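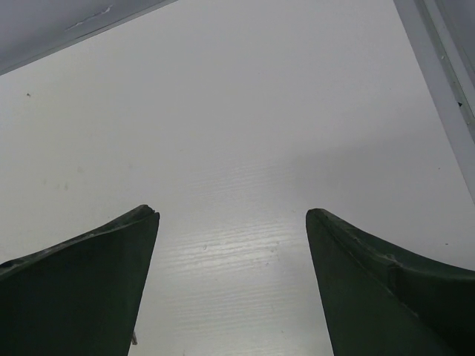 Tampo claro, riscos à vista. Passar pano antes de começar.

Cadeados que emperram – o que faço cá na oficina

Primeiro, bancada limpa e clara. As chaves pequenas somem-se em cima de madeira escura, já perdi 2 assim. Um tampo cinzento claro serve lindamente.

Depois separar. Cada cadeado com a sua chave ao lado, nada de molhos misturados. Se houver dúvida experimentar logo, sem forçar. Chave que entra e não roda: tirar, limpar os dentes com escova velha, tentar outra vez.

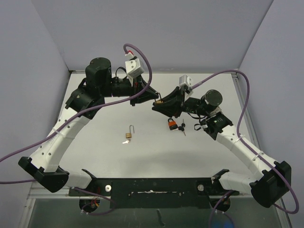 O de latão aberto com a chave ao pé, o laranja com o molho dele.

Grafite em pó no canhão, pouca. Óleo de cozinha nunca!! Cola tudo passados uns meses. Meter a chave e tirar umas quantas vezes, limpar a chave, repetir. Se estava muito preso deixar 24 horas e voltar lá.

Aros com ferrugem: palha de aço fina ou lixa 2000, depois pano seco. Abrir e fechar com a mão antes de pendurar no portão.

Chaves suplentes – o Erhan Saraç guarda as dele em frascos de compota com etiqueta, eu uso caixas de fosforos. Escrever de que porta é, senão daqui a um ano ninguem sabe.

Em outubro, antes das chuvas, repetir nos cadeados que ficam na rua. São 30 minutos e poupa-se o serralheiro.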